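Hevine simulation and planning sync
October, 10:30
Minutes: Archana Thakur

Attending: Devendra Lodhi, Sneha Bansal, Satish Rawat, A. Thakur. Apologies: Akash Dwivedi.

1. Planner. Satish reported 1,262 grasp queries on the Nautiyal branch; 83 returned no collision-free path. Most involve the crate rim. Clearance margin to become a per-object setting. Action: Satish.

2. Perception. Slim bottles still swap labels between runs. Sneha to compare 3 seeds before changing the matcher.

3. Logging. Joint states and renders to share one clock. Devendra to patch.

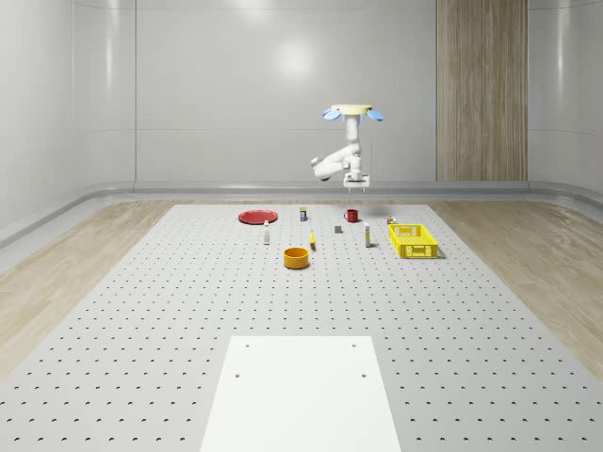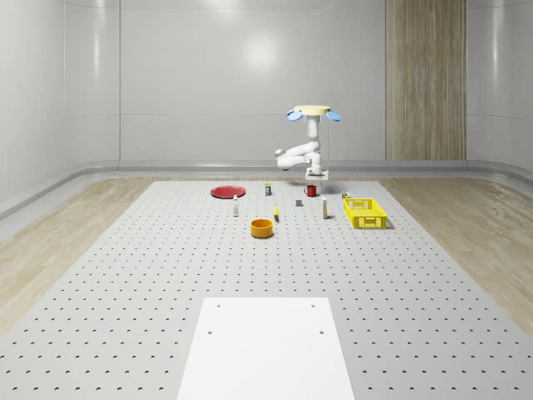
Item 1, simulated tabletop: arm at the far end, yellow crate on the right.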